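Studio Diary, Kimness
November, early evening

The workroom closed at six this evening with the winter order complete except for the collars. This entry sets down the position of the house before the final fittings, as was done at the same stage for the spring collection.

The Akanda line now stands at 371 pieces. All are in handloom cotton or a cotton and wool blend, and all were cut on the premises. The cloth for the long coats arrived from Forken in two deliveries, the second a shade darker than the first. After some discussion the darker cloth was assigned to the coats and the lighter cloth to the waistcoats, so that no single garment carries both. The dye house has been informed in writing and has agreed to hold a sample of each lot for future orders.
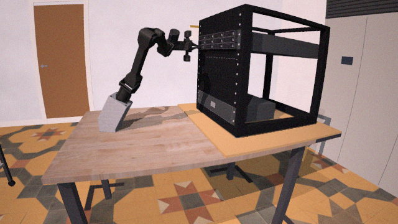
Robot arm and server rack on the wooden worktable.

The question of the block print was settled in the morning. The leaf border will run along the hem and the cuffs only. An earlier version carried it up the front opening as well, and on the hanger it looked well enough, but on the fit model the pattern broke at the waist and drew the eye to the buttons. The printed panels already made to that design will be used for scarves and for the lining of the small bags. The blocks themselves need cleaning and oiling before they go back into the drawer.

Buttons remain a difficulty. The order placed in late summer was for 3,425 in dark horn, in three sizes, and the smallest size has come in a finish too glossy for the cloth. The supplier has offered to exchange them. It was decided to accept the exchange for the shirts and to keep the glossy ones for the children's jackets, where they suit the brighter checks.

Flavari has confirmed its order of 300 pieces for its two shops and has asked that the labels be sewn at the side seam. This is a change from last year, when they were placed at the neck. The house has agreed, with the note that care instructions must stay on the same label in order to avoid a second row of stitching. Swing tags will be printed on the cream card as before.
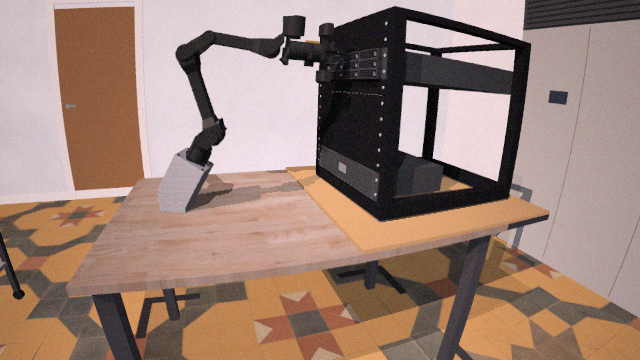 The arm at the upper front of the rack.

In the afternoon the fittings for the wide trousers were held. The rise is correct at last. The pleats were moved outward by the width of a finger, and the cloth now falls straight from the hip. The pattern has been corrected on card and the old one marked as withdrawn. The larger sizes will be graded from the new pattern and tried again before any cloth is cut.

A request was received from the textile school at Forken for a talk on natural dyes. The house is willing in principle. A date after the holidays would be best, when the tables are clear and the indigo samples have been mounted.

Matters for tomorrow: collars to be pressed and attached; thread to be ordered in rust and in slate; the glossy buttons to be counted out and set aside; a reply to be sent to Flavari regarding the labels. The steam iron at the far bench is leaking again and should be looked at before the coats are finished.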